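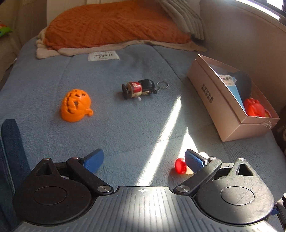
Participants wanted: gripper comparison, home tasks
Stemholm Robotics Workshop
Posted 20/09/2023

Do you enjoy tidying up? Would you enjoy it more if your hand were replaced by two fingers and a trigger? We are looking for people to help us compare two hand-held grippers in ordinary bedrooms, and we are prepared to pay for the privilege of watching you drop things.

The grippers are called Tang and Verengate. Tang has wide, soft pads and a forgiving temper. Verengate has narrower pads, closes faster and is adored by the person who designed it. Both carry a camera, so we get the gripper's view of every pick. We would like to know which one copes better with key rings, plastic pumpkins, small toys and cardboard boxes on a soft blanket, where things roll, sink and generally refuse to behave as they do on our very flat lab bench.

What you would be doing

You come in for 2 sessions, one with each gripper. You pick items up from a bed, put them into a box, take them out again and carry on until the list is done. The full list runs to 376 picks across both sessions. There are breaks, and there is tea. The biscuits are kept on a high shelf and may be reached by hand.

After each session you fill in a short form on comfort, grip and how your wrist feels. Please be rude if rudeness is called for. Our last form had a box marked "other comments" and it was the only part anyone found useful.

Who we want

Adults with full use of at least one hand and no current wrist or shoulder injury. Left-handers are very welcome, as the trigger was plainly laid out by someone who has never met one. No technical background is needed. If you have worked on gripper design before, please say so when you write; you can still take part, but we will put your results in a separate pile and argue about them later.

What you get

A payment of £100 once both sessions are finished, plus bus or train fares. If you do only one session you get half, and we get a very lopsided table.

The recordings show the bed, the objects and whatever else the camera happens to be facing. You can ask for yours to be deleted at any time up to the end of March.

How to apply

Write to Kam-wah Lau at the Muvetti building front desk, or leave a note there with your name, which hand you use and when you are free. Questions about the grippers go to Tsz-kin Yip, who designed Verengate and should not be asked which is better.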